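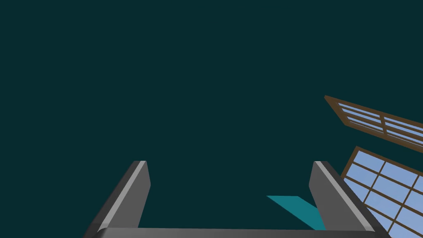
4 旧料的去向：从 Cladari 的拆除到 Mustville 的再用

4.1 问题的由来

上一节谈的是 Cladari 老教堂的地基和墙脚，材料都在地里，位置清楚，争论也就集中在年代上。本节要谈的东西麻烦得多，它们早就离开了原来的地方，有的翻过山梁去了 Mustville，有的顺着 Ryu 河往下走，进了 Rosia 的谷仓、猪圈和灶间，有的大概在某个冬天就烧掉了。我们起初并没有打算写这一节。第一个田野季里，大家的心思全在教堂本身，每天傍晚回到住处，谈的是石灰浆，是墙芯里的碎砖，是东端那段怎么也对不上的转角。后来有一天我们在 Mustville 避雨，借了一户人家的门廊坐着，抬头看见门楣上有一段线脚，和刚刚从 Cladari 测绘回来的残件十分相像，连收尾处那个略显笨拙的卷边都像。主人端了热茶出来，见我们都仰着脖子，就很自然地说，那是山上来的，他祖父那一辈就在了。

“山上来的”这句话，我们后来在 Mustville 听过许多遍。它的意思比字面宽，可以指教堂，也可以指教堂旁边的教士住所、学堂、几户人家的老屋，有时候只是说这块料比房子本身老。起初我们把它当作一种笼统的说法，记下来，然后就翻过去了。等到回头整理笔记，才觉得这里面藏着一整段没有写进任何文献的历史：一座教堂拆掉之后，它的石头、木料、铁件和瓦在几代人手里怎么分、怎么搬、怎么安到新的地方，又怎么在新的地方被人记住或者忘掉。

关于教堂为什么会拆，教区留下的文字很简短，只说屋顶已不堪用，钟移往 Rosia，圣器另行安置，其余“听任教民取用”。这几个字几乎就是全部了。过去的研究者读到这里，多半把它理解为一次混乱的哄抢，于是认定散出去的构件已经没有学术价值，无从追索。我们对这个判断一直有些不甘心，一方面是因为门廊下那段线脚，另一方面，凡是在山区住过的人都知道，一根好梁要从坡上抬下来，要有人手，要有牲口，还得跟沿途的人家打招呼，这样的事情很难在混乱里做成。

4.2 调查的做法

做法说起来很朴素，就是走路、敲门、坐下来聊天，然后在主人允许的地方量一量、画一画。调查分在 2 个田野季里进行，第一季以 Mustville 为主，第二季补了 Ryu 河谷和 Rosia。每到一户，我们先说明来意，再请主人带着看房子，看的次序由主人定。这一点是慢慢摸索出来的。最早我们有一张表，从大门开始，顺时针一间一间往里走，结果主人跟着我们走，我们问什么他答什么，气氛很像查户口。后来把表收进包里，请主人自己挑着讲，他往往会直接领到屋子最深处去，指着一块垫在磨盘底下的石头，说这块你们一定要看。

量和画的部分沿用了第三节的规范，只是放宽了一些。许多构件还在承重，刷了几层漆，或者半截砌在墙里，没有可能像在库房里那样翻来覆去地看。凡是看不到的面，一律在图上留白，不作推补。木料的取样只在主人主动提出、且构件已经脱离建筑的情况下才做，因此样本很少，年代学上的结论也只能下得很谨慎。石料相对好办，Cladari 用的是山后一处小采场的灰黄色石灰岩，断口里有细碎的贝壳，和 Mustville 本地偏青的砂岩放在一起，肉眼就能分开，当地的石匠闭着眼睛用手摸也能分开，我们试过几回，石匠都摸对了。

木构件的记录另用了一套三维模型，门扇、木框窗扇以及成段的线脚都可以在同一坐标里摆放和比对，细节留待第六节交代，这里只用到测绘图和口述。

口述部分，我们尽量用受访者自己的词。当地方言里管旧料叫“老骨头”，管拆下来后又安到别处的构件叫“过了门的”，用的是嫁娶的那个说法。这些词在行文里保留下来，读者也许会觉得不够严谨，可是换成“再利用构件”以后，说话人的语气就全没了，而那种语气本身也是材料的一部分。访谈时我们不录像，录音也只在征得同意以后才开。有些话是关了录音之后才说的，多半关系到某块石头当年究竟有没有跟谁打过招呼，这一类内容写进本文时都去掉了可以辨认的细节。

4.3 石料

石料的去向最清楚，先从它说起。Cladari 教堂的墙体是两面砌筑、中间填芯的做法，外皮用修整过的方石，转角和门窗洞口用的是更大、更规整的料。拆除的时候，墙芯里的碎料就地留下，今天还堆在遗址北侧，长满了荨麻；方石则大部分不见了。我们在 Mustville 见到的灰黄色方石，几乎都用在房子最要紧的地方：墙角、门槛、灶口两侧。砌墙身用的仍是本地的青砂岩。也就是说，人们搬石头的时候是挑过的，而且挑得很有眼光。从 Cladari 到 Mustville 要翻一道梁，旧路走一趟得大半天，牛车在最陡的一段还要卸下来一半，分两次上。没有人会为一块普通的墙石费这样的力气。

有一位老石匠给我们讲过其中的道理，讲得很细，也讲得很高兴，中间还停下来给我们切了一盘腌肉。按照他的说法，转角石最难打，要两个面都平、都直，彼此又要成方，新手一个冬天也打不出几块像样的。既然山上有现成的，又是老师傅的手艺，当然要用。他还说，转角石一定要“原来朝哪边，现在还朝哪边”，晒惯了太阳的一面继续晒太阳，背阴的一面继续背阴，不然容易酥。我们听了以后很受触动，回去就把测过的转角石重新看了一遍。可惜的是，风化程度只能大致支持这个说法，有几处确实一致，另外几处则看不出来，后期的抹灰也干扰了判断。所以我们不敢说当年真的有这样一条规矩，只能说在今天的石匠当中，这是一条人人知道的规矩。

带刻痕的石头要单独说一说。教堂的方石上原先有匠人的记号，多是几道简单的交叉线，刻在上下承压面或者侧面，砌好以后是看不见的。到了 Mustville，这些记号有时反而露在外面。主人家对它们的解释各不相同，有的说是防雷的，有的说是祖上的家徽，有一家的老太太说是小孩子乱划的，并且为此责备过自己的孙子，我们告诉她这大概要早上两百年，她笑了很久，当天晚上给孙子煎了一份饼作为赔礼。第三节已经列出遗址上现存的记号类型，共 4 种，Mustville 见到的都没有超出这个范围。这一点对确定来源很有帮助，单凭石质还可以怀疑是后来从同一处采场另外开采的，加上记号，就很难再作别的解释了。

石料里还有一类容易被忽略，就是铺地的薄板。Cladari 教堂中殿原有的铺地，遗址上只剩下印在灰浆里的边线，板本身一块也没有找到。我们一直以为是碎掉了。直到第二个田野季，在 Ryu 河边的一处洗衣台上看见成排的薄板，磨损得中间微微凹下去，而凹下去的方向和今天洗衣服的人站的位置并不相合。换句话说，磨损发生在它们成为洗衣台之前。尺寸与遗址上的边线大体吻合，我们倾向于认为这就是中殿的铺地，至少是其中的一部分。台子至今还在用，天气好的早晨总有人来，量尺寸的时候大家很客气地把盆挪开，量完又挪回来。

4.4 木料与门窗

木料的情况要复杂些。木头轻，可以顺河漂，所以走得比石头远；木头又容易改，锯一锯、刨一刨，就认不出来了；何况它还能烧。我们在 Rosia 的谷仓里见到一些用作檩条的大料，上面留着与现在的搭接毫无关系的榫口，说明它们来自另一座屋架。榫口的间距是规则的，可以试着反推原来屋架的间隔，结果与 Cladari 墙顶残存的梁窝相差不大。“相差不大”在这里要老老实实地理解：梁窝本身残损得厉害，测量的误差并不小，单用这一条证据是站不住的。

让我们比较放心的是运输方式上的线索。几根大料的端头有斜向的穿孔，孔壁光滑，有绳索长期摩擦的痕迹。Ryu 河上从前放排，木头就是这样串起来的。当地最后一次放排距今已经久远，受访者里没有亲眼见过的人，不过好几位都记得长辈讲过，春天融雪以后水大，“教堂的骨头是自己游到 Rosia 去的”。这个说法很美，我们差一点拿它做了论文的题目。

门窗的数量少，但是故事最多。门窗本来就是人天天要碰的东西，一扇门开了关、关了开，记忆附着在上面，比附着在一根檩条上容易得多。在 Mustville，有一户人家的堂屋用着一扇双面都有镶板的小门，门上的铁铰链打得很讲究，与屋里其他粗朴的木作很不相称。主人说它原来是圣器室的门。我们起初有些怀疑，凡是比较精致的旧门，似乎都会被说成是圣器室的门，光是我们听到的，已经比圣器室可能有的门多了。后来在遗址上清理圣器室门洞时，发现石框上的铰链插孔高低不等，下面一个明显偏低，而这扇小门的下铰链也正好偏低。主人听了我们的结果以后没有表现出任何惊讶，只是点了点头，继续剥他的豆子。

窗的问题更难一些。教堂的窗洞上部是弧形的，搬到民居里去，多半要改成方的，上面一截就得锯掉，或者整扇拆散，只留竖料和横料。我们见到的几处改作，方法很接近：先把弧形的上冒头去掉，再把竖料截短，换一根直的横木，新旧之间用木钉。木钉的做法和 Mustville 本地家具上的相同，因此改作应当是在 Mustville 完成的，大约出自少数几位木匠之手。其中有一位木匠的后人还在做这一行，工作间里挂着祖上留下来的样板，我们比了一下，弧度与教堂窗洞接近，但样板本身没有年代，不能排除是为别的活计做的。

还有一个现象值得写下来，虽然目前还解释不了。经过改作的窗，在 Mustville 几乎都安在朝山的一面，也就是朝着 Cladari 的方向。从采光来说，这一面并不好，冬天整个下午都在阴影里。问起来，受访者的回答很分散，有人说是为了看天气，云总是先从那边来；有人说是为了看羊；有一位想了很久，说从小就觉得窗子该看着它来的地方。我们把这些回答都记在附录里，没有挑选其中任何一个作为定论。

4.5 铁件与瓦

铁件散失得最厉害，也最难辨认。铁匠铺会把旧铁回炉，一根教堂的拉杆可能已经变成了许多把锄头。现存比较可靠的是几枚大号的门钉和一段窗栅，门钉的帽打成四瓣，与上文那扇小门上残留的一枚相同。窗栅如今横着嵌在一处鸡舍的门上，防狐狸。主人很愿意让我们拆下来看，我们谢绝了，那几天夜里确实听得到狐狸叫。

瓦的情况有点出乎意料。按说瓦易碎，又不值钱，翻山越岭地搬它似乎不合算。可是在 Mustville 的几处老房子上，屋脊一线用的瓦比坡面上的要厚，颜色也深，内侧还有手指抹过的长痕。遗址出土的瓦片里，同样的指痕很常见。我们请教过烧瓦的师傅，他说脊瓦最吃风雨，厚一点的好，教堂的瓦土揉得匀，“那时候的人不赶时间”。搬瓦的事情，口述里几乎没有提到，只有一位受访者说，小时候听奶奶讲，男人搬梁，女人搬石头，瓦是孩子们用背篓背下来的，背一趟可以得一块糖。一条孤证，放在这里供后来者参考。

4.6 分配的秩序

把以上几类材料放在一起看，我们认为 Cladari 教堂的拆除是一次有秩序的分配，与过去所说的哄抢有相当的距离。理由大致有以下几层，这里不避啰嗦地说一说。

首先是去向上的分别。灰黄色方石主要到了 Mustville，大木料主要到了 Rosia，两地之间虽然有交叉，总的趋势却很清楚。如果是各取所需，Mustville 的人家同样缺大梁，不会只拿石头。运输条件当然起了作用，木头下水容易，石头只能走旧路；但是 Rosia 有一座现成的石桥码头，驳船也能载石头，而我们在 Rosia 几乎没有见到教堂的方石。看起来两边的人事先是商量过的。

其次是 Mustville 内部的分布。使用教堂转角石的房屋，在村里分布得很均匀，没有集中在最富裕的那一条街上。每一户得到的数量也接近，往往刚好够做一个墙角，从地面到檐下。我们登记得最多的一户，转角石也不过至多 20 块。有一户人家的墙角下半截是灰黄石，上半截换成了青砂岩，主人说祖上让了一半给邻居，邻居家那年添了孩子，要接一间屋。我们去邻居家看，果然上半截是灰黄石，下半截是青砂岩。两户人家如今已经不大来往了，为的是一条排水沟，不过说到这件事的时候，双方的讲法完全一致。

再次是有些东西没有人拿。遗址上祭坛的基座至今仍在原处，石料很好，方正厚重，是做门槛的上等材料。洗礼盆的底座也在。墓地一侧的矮墙虽然塌了，石头却一块块码在边上，没有运走。受访者提到这些的时候语气很平常，说那些是不能动的，至于为什么不能动，由谁来说不能动，多数人答不上来。我们想，一个能够说清楚哪些不能拿的群体，对于哪些可以拿、由谁来拿，多半也是有讲究的。

需要承认的是，上述推论在材料上有明显的偏向。能够保留到今天的，是被好好使用的那一部分；用坏的、卖掉的、烧掉的，都没有机会进入我们的登记。愿意请我们进门的人家，多半也是对祖上这段往事感到坦然的人家。在 Mustville，有 4 户婉言谢绝了调查，我们尊重他们的意思，也不打算猜测其中的缘由，只是在计算分布时把这些房屋标为空缺。倘若空缺处恰好集中了大量旧料，均匀分布的说法就要修正。

4.7 与邻近研究的关系

拆除后材料再用的研究，在城市考古里已经积累得很厚，罗马石料进入中世纪城墙，修道院的柱头进入市政厅，这些例子大家都熟悉。讨论的重点常常落在象征意义上：新主人用旧石头，是为了借用它的权威。我们读这些研究获益很多，可是回到 Mustville 的墙角跟前，总觉得尺码不大合身。这里的旧料没有摆在显眼的地方供人观看，许多还刷了白灰，一点也看不出来。它的意义更多地存在于家里人的谈话中，存在于一句“那是山上来的”，而说这句话的人手里往往还在忙着别的事。

山区和乡村的例子报道得较少，部分原因在于这一类调查费时间，又很难有漂亮的成果。一个季节走下来，可能只确认了几块石头。我们自己也有过泄气的时候，特别是第二季前半段，Rosia 连着下雨，谷仓里光线很差，榫口画到一半就看不清了。后来是谷仓的主人把干草一捆一捆挪开，又把自家的灯接了长线拉进来，我们才把那一面屋架画完。这样的帮助在致谢里会再提到，写在这里，是想说明所谓的调查数据里有多少是当地人一起做出来的。

另有一点与保护有关。Cladari 遗址目前受到登记保护，范围以围墙为界，围墙以外的散件不在其内。按照现行的办法，Mustville 的墙角、Ryu 河边的洗衣台、Rosia 的檩条，都可以随时拆换。我们并不主张把它们统统收回来，那样做等于把过去的分配又推翻一遍，住在里面的人也不会答应。比较可行的也许是一份由各村自己保存、自己增补的登记册，谁家修房子动到了旧料，就去添上一笔，写明动了哪里，换下来的放在什么地方。Mustville 已经有了一本，封面是浆糊裱的硬纸，放在面包房的柜台后面，七月我们离开时，里头刚添了关于一块门槛石的几行字，笔迹很大，墨水洇到了背面。

4.8 尚待处理的材料

仍有若干材料没有来得及消化。教士住所和学堂的去向，本节只是顺带提到，受访者常常把它们与教堂混在一起讲，要分开，得先把三处建筑的石料和木作各自弄清楚，而学堂的遗址上现在是一片果园，今年挂果很好，主人希望等收完以后再说。Rosia 谷仓的木料已经送出少量样本，结果尚未返回，第 4.4 节关于屋架来源的看法要等年代出来再作调整。钟的问题也还悬着。教区文字说钟移往 Rosia，Rosia 钟楼上的铭文却早于 Cladari 建堂的年代，究竟是文字有误，还是钟本来就是从别处来的，眼下两种可能都不能排除。钟楼的梯子断了一级，我们上去过一回，铭文的后半段背着光，拓片没有做成。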